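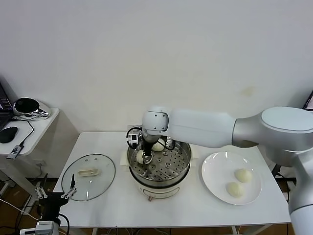

Aulas de barrio: el curso que viene, con preguntas

El programa Bandinau vuelve en octubre, y vuelve más grande. Lo anunció el lunes el vicerrectorado con una nota de dos páginas en la que la palabra "comunidad" sale en casi todos los párrafos y la palabra "presupuesto" en ninguno. Para quien no lo conozca: son clases universitarias gratuitas, sin examen y sin requisito de estudios previos, para personas adultas que nunca pisaron una facultad o que la dejaron a medias. Se dan por la tarde, en el local de la asociación Josska, con profesorado de la propia universidad.

El curso pasado se matricularon 76 personas y 66 recogieron el certificado. Son buenos números y no tengo interés en estropearlos. Pero el certificado se entregaba con asistir a la mitad de las sesiones, y en la nota esas 66 personas figuran como "egresadas del programa", una expresión que en el resto de la universidad quiere decir otra cosa. Pregunté si alguien había llamado después a esa gente para saber si había seguido estudiando, si había encontrado un trabajo mejor o si por lo menos había vuelto a coger un libro. Me contestaron que el seguimiento "está en fase de diseño". Lo estaba también hace un año.

Ermelinda Leitão, que da el módulo de historia local desde el principio, defiende el programa y a la vez comparte parte de las quejas. "Yo no necesito que salgan con un título. Necesito que en la matrícula les digan la verdad, que esto no convalida nada", me escribió. En el folleto nuevo la frase sobre convalidaciones sigue siendo la misma: "puede facilitar el acceso a futuras etapas formativas". Puede. También puede llover.

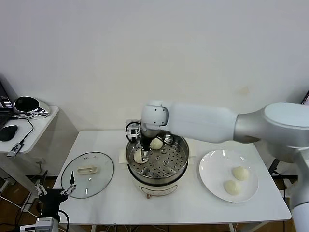 La novedad del curso son 4 módulos, uno de ellos de alimentación y economía doméstica, que es el que más solicitudes ha tenido y el que más desconfianza me daba. Me olía a lo de siempre: a los barrios se les ofrece cocina y a los demás filosofía. So-ying Wan, que lo coordina, me mandó el temario y tengo que rebajar el tono, porque hay química de los alimentos, lectura de etiquetas y una unidad sobre consumo eléctrico en casa bastante seria. Lo de la cocina existe, pero con medios modestos: una olla de vapor eléctrica como la de la foto, con su bandeja de acero agujereada encima de la base color crema, da para hablar de presión, de calor y de la factura de la luz en la misma tarde. Ojalá los otros tres módulos tuvieran un temario igual de concreto. El de "ciudadanía y futuro" cabe en seis líneas y ninguna dice qué se va a leer.

Queda el asunto del dinero. La fundación Jaller paga los materiales de este curso y no se ha comprometido a nada para el siguiente. El profesorado cobra las horas como "colaboración", con una tarifa que no ha cambiado desde la primera edición. El servicio de guardería, que era la razón por la que muchas madres podían venir, aparece en la nota como "en estudio". Si no hay guardería en octubre, las cifras de asistencia se van a resentir, y entonces alguien dirá que faltaba interés en el barrio.

Las inscripciones se hacen en Josska, de lunes a jueves por la tarde. No piden título, solo un documento de identidad y un teléfono. Yo animaría a apuntarse, y también a preguntar en la ventanilla por la guardería y a pedir que la respuesta conste por escrito.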